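Print this entry | E-mail to a friend
Home | Diary | Garden | Older entries

The glove drawer, and other October jobs

I had meant to spend the morning on the bulbs, I really had. The sack from Arroyo has been standing in the porch since the end of September, looking at me every time I go out for the milk, and I had my boots on and everything. Then the rain came in over Trumstead the way it does, sideways and all at once, and I stood at the back door for a while feeling virtuous about having got as far as the boots, and then took them off again and put the kettle on.

So it was indoor jobs, and the indoor job I have been walking round the longest is gloves. I don't know how other households manage it but ours seem to breed. There are the ones by the door, the ones in coat pockets, the ones that live on the radiator from now until Easter, and then the general heap, which has had a drawer of its own since we moved here and which stopped shutting properly in the spring. Estíbaliz rang while I was looking at it and said, very reasonably, that a drawer which won't shut is a drawer asking a question. She has just done her whole hall cupboard in Nillisness and is unbearable about it (I say this with love, she knows I do, and she reads this).

Her advice was to take everything out of the drawer for good and give the gloves a shallow bin, the kind with handle slots that you can lift out in one go and put on the table, and to lay them flat. Flat! I have been balling mine up like socks for thirty years. Her reasoning is that a balled-up glove always looks like half a pair, and you put it back and go and buy another. I couldn't argue with that, having found a receipt from the shop in Stidstead in among the wool ones for a pair I have no memory of buying and cannot find.

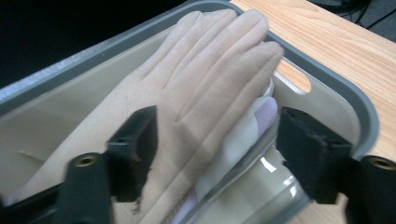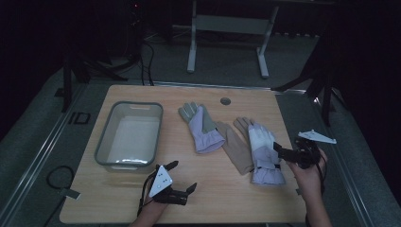
The soft ones are the ones I'm fondest of. My mother had a pair in that sort of no-colour, somewhere between pink and biscuit, and she wore them to church and to the bank and nowhere else. I can still feel the inside of them, because I used to put my hands in when she'd left them on the hall table, and they came halfway up my arms. I must have been 7 or so. She kept them in tissue in the top left-hand drawer with a lavender bag, and if she knew I'd been at them she never said.

Work gloves are another matter and I am much less sentimental, though I was surprised how many I'd been keeping on the strength of one good hand. It's always the right that goes first with me, at the tip of the first finger, from pulling at things. I had a very fine stack of lefts. Delali Agbeko, who has the plot next to mine, is left-handed and wears hers out the other way about, and it has taken us nearly 2 years of leaning on the same fence to see what was staring us in the face. I've put four of the better lefts in a bag for her, and she has promised me whatever rights she can find in her shed, spiders removed.

I made myself a few rules as I went, mostly to stop myself dithering. Anything with a hole in the palm goes, however comfortable. Anything stiff gets one wash and one chance. Leather does not go anywhere near the washing machine, and I wish I had written that down before the business with the tan ones last winter, which came out the size of a doll's. Anything that smells of creosote lives in the shed from now on and is not to come into the house on any pretext. And white ones are to be kept for best, although what best is, at my time of life, I couldn't tell you. Weddings, I suppose. Carrying cakes.

It took far longer than it should have done, partly because I will try everything on, and partly because the rain stopped at eleven and I had to keep pretending not to notice. By then I was properly enjoying myself. There's a kind of peace in pairing things up. I had the wireless on low and a second pot of tea going and I don't think I thought about the roof once, which for this month is some sort of record.

Still to do: the scarves, which I'm not ready to discuss. A hook for the secateurs. Ring Estíbaliz back and ask where she got her labels, and be gracious about it. The bulbs, obviously, and if it's dry first thing I'll do the tulips along the path before breakfast and leave the rest until Delali can lend me the long dibber.

Soup for supper, the last of the leeks.

497 views | 7 comments | Share this entry
Print | E-mail | Previous entry | Next entry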